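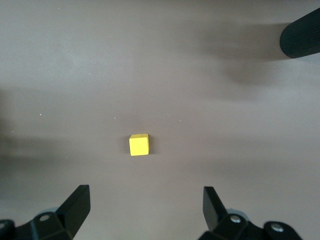 What does it mean to measure something?

To measure something is to compare it with an agreed amount of the same kind, called a unit, and to state how many of those units it holds.

Chapter 3
Units and Measurement

3.1 Why units are needed

A number by itself does not describe an amount. If a builder orders 500 of sand, the supplier cannot fill the order. It could be 500 pounds, 500 bags or 500 truckloads. The number tells how many, and the unit tells how many of what. A measurement always has both parts, and in this book an answer given without its unit is counted as incomplete.

The earliest units came from the body and from daily work. A length of cloth could be measured against a forearm, a field by the time it took to plow, and grain by the basket. Such units were easy to use and needed no tools. They worked well as long as buyer and seller lived in the same place and used the same forearm or the same basket. Trouble came when goods moved from one market to another.

Consider two market towns, Mallness and Planton, that lie a day's walk apart. Both sell barley by the bushel. The Mallness bushel is a tub filled level with the rim. The Planton bushel is the same tub, but filled until the grain forms a heap on top. A farmer who buys in Planton and sells in Mallness gains a little on every tub, and one who goes the other way loses. Each town is honest by its own rule. The two rules use one name for two different amounts.

A standard unit removes this problem. It is a unit whose size has been fixed and written down, so that it is the same for everyone who uses it. The meter, the kilogram and the second are standard units. So are the foot, the pound and the gallon, which are still used in everyday life in the United States.

3.2 Length, area and volume

Length is measured along a line. The meter is the base unit, and smaller lengths are given in centimeters or millimeters. There are 100 centimeters in a meter and 10 millimeters in a centimeter.

Area is the amount of surface inside a boundary. It is found for a rectangle by multiplying the length by the width. A garden bed 6 meters long and 3 meters wide has an area of 18 square meters. Note that the unit changes along with the number. Meters multiplied by meters give square meters.

Volume is the amount of space a solid takes up. For a box, multiply the length by the width by the height. A cube has all three equal, so a cube with edges of 3 centimeters has a volume of 27 cubic centimeters. If the edges are doubled to 6 centimeters, the volume becomes 216 cubic centimeters, eight times as large. Students often expect it to be only twice as large, and we will return to this point in Section 3.5.

3.3 Reading a scale

Every measuring tool has a smallest division. On most school rulers it is one millimeter. A pencil whose end falls between 43 and 44 millimeters can be given to the nearest whole division, and the reader chooses whichever mark is closer.

Hold the ruler flat against the object and look straight down at the mark. Looking from one side makes the reading too high or too low. Check also that the object starts at the zero mark, which on many rulers is set a short way in from the end of the wood or plastic.

Write the result down at once, with its unit. In the exercises that follow, record each length twice, first in centimeters and then in millimeters, and keep both columns for use in Section 3.4.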